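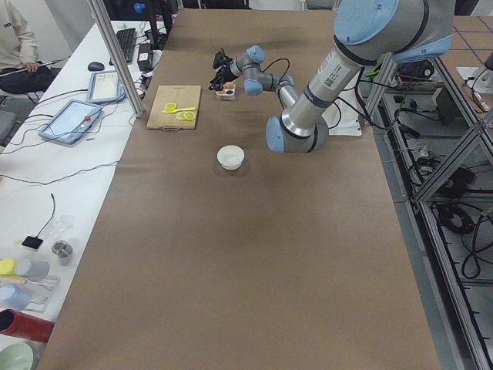 Clive Bloxham wrote back within the hour that I was asking the wrong people, and that I should ring the theater instead of the distributor, so I'm putting the whole thing up here in case anyone knows better than he does.

Community Help > Film & TV > Indie Releases > Screenings

Browse Unanswered Popular Tags Sign in

How do I find out if a small film is still getting a theater release?

posted by marlowe_pines, 2020-06-02

I've been waiting on a movie called Wetthorpe for what feels like forever. It's a small family comedy, no big stars, and my cousin is in it for maybe two minutes (she plays a bridesmaid who faints). It was supposed to open this spring at the Retstead, our local two-screen place, and I bought 12 tickets for the family as soon as they went on sale. Then the theater closed with all the others and I got one email saying the date was "under review." Nothing after that.

Now my aunt has heard it's going straight to streaming. My cousin has heard December, in theaters, from somebody in the makeup department. The movie's own page still shows the old spring date and the trailer, which has 2897 views, and I think a good part of those are my aunt.

So I have two things I'd love help with. Is there any place where you can look up whether a release is really still planned for theaters? And if it does go to streaming, do I have to chase the refund or does it come on its own? I paid by card on the theater's site. The distributor is called Fleltlow and their contact form just gives me an automatic thank you. I'm not mad at anybody, I know it's a strange year, I would just like to tell my family something – we were going to make a whole night of it with dinner and everything.

3 replies, sorted by oldest

gracenotes_77

Oh I feel for you, I had the same thing with a horror movie I'd been counting down to! There isn't one official list, sadly. I keep an eye on three places and between them I usually get a decent picture. First is the distributor's own release schedule, if they put one up. It might be buried under a tab for exhibitors or press, so poke around a bit. Second is the social media accounts of the director or the writer, who tend to spill things way before the company does. Third is the theater, and on that one I'm with your Clive. Whoever books the films has to know what's being offered to them for later in the year, and at a small place that person may well pick up the phone, even with the doors shut. Ask if the film is "moved" or "withdrawn." Moved means there's still a plan to play it, even with no date. Withdrawn usually means it went somewhere else.

I wouldn't put too much weight on the makeup department, with love. Crew are often finished months before anybody talks about dates. My brother-in-law did sound on a movie called Babalola and he found out it was coming out from a poster at a bus stop.

For the tickets, look at the email you got when you bought them and see who took the money. If it was the theater's own box office, write to them. If it was a ticketing service, it's the service you want, and the theater can't do much. Mine came back by itself after 30 days, minus the booking fee, which I did have to ask for. It took two emails and they were perfectly nice about it.

One more thing, if they offer you a voucher in place of the cash, check the expiration date before you say yes. I took one and it runs out before there's anything I want to see!

dunmore_ted

just wait for streaming, it'll be on there by summer. they all will. theaters are done

hollis.reads

I don't agree with Ted, plenty of small comedies are holding out. A comedy plays so much better in a full room, and the people who make them know it. I sat through one alone on my couch last month and laughed maybe twice, then watched it again on a call with my sister and we were both in tears.

Marlowe, for the refund, I'd hold off asking if you still want to go. At my theater, when a movie gets moved your tickets get moved with it, and if you've already taken the money back you're in line with everyone else. With a group your size I'd want to keep those seats together. But do get it in writing that they'll honor them. I'd write to the Retstead and say how many tickets you have, what you paid and the order number, and ask them to confirm by email.

Also, does Fleltlow have a newsletter? I signed up for one from another small company and they announced a new date there a full week before it went on their site. Roughly one email a month, so it won't swamp you. And tell your cousin congratulations, fainting on cue is hard.

marlowe_pines

Thank you both (and Ted, I guess). I dug out the email and it was the theater's own box office, so I'll call tomorrow and ask about moved or withdrawn. They do have a newsletter and I'm on it now. My aunt is too, under both her email addresses.

Contact the moderators | Copyright 2020 Community Help | Back to top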